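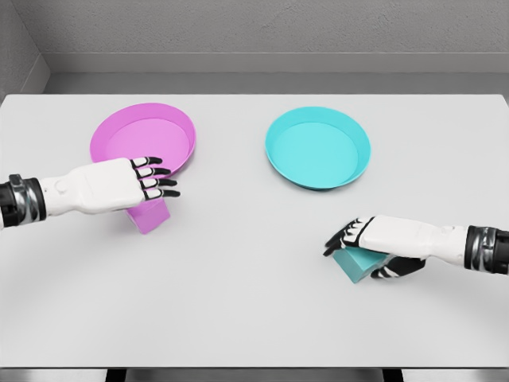 Figure 3. Simulated workspace for the block sorting task.

3.2 Collecting demonstrations

All training examples for the sorting task were gathered in simulation by teleoperation. The operator wears a headset and a pair of tracked gloves, and the motion of each finger is mapped to the matching joint of the simulated hand. The goal is to place each block on the plate of the same color. Both hands may move at once, and we did not tell operators which block to handle first. In Figure 3 the right hand has its fingers around the cyan block while the cyan plate is still some distance away, and the left hand is over the pink block close to the pink plate. Moments of this kind matter for training, as the two arms are at different points of their reach and the policy has to control both from one set of observations.

We recorded 3459 demonstrations with 5 operators. Joint positions, commanded positions and the rendered view were stored at 30 frames per second. At the start of each episode the blocks were given random positions and a random turn about the vertical axis. Positions from which a block could not be reached by the hand on its side were drawn again.

An episode was kept if both blocks came to rest on the correct plates and the hands had let go of them. Dropped blocks were allowed if the operator picked them up again within the same episode. We kept these on purpose, and Section 5 reports a policy trained without them. Long pauses at the start of an episode, mostly from operators adjusting their gloves, were trimmed by a script.

Early recordings made with the Kikmont hand model had to be discarded. The thumb passed through the block when the grip was tight, and the contact settings were later corrected by Stijn Boersma. The demonstrations used in this paper were all recorded after that change.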